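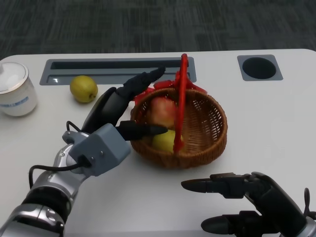 Figure 3. Fruit and basket task, head view, both hands over the table.

3.2 Collecting the examples

Demonstrations recorded at the Varley site, 70 per session, 4 operators. Start positions of the fruit changed by hand between runs – no fixed pattern, which we later regreted. Basket handle gets in the way of the fingers on some approaches; those runs kept, labelled separately. Total after filtering: 3,438. Anything over 90 seconds thrown out. Labels checked by Bernd Seidel, second pass in July, useing the Flinier tool.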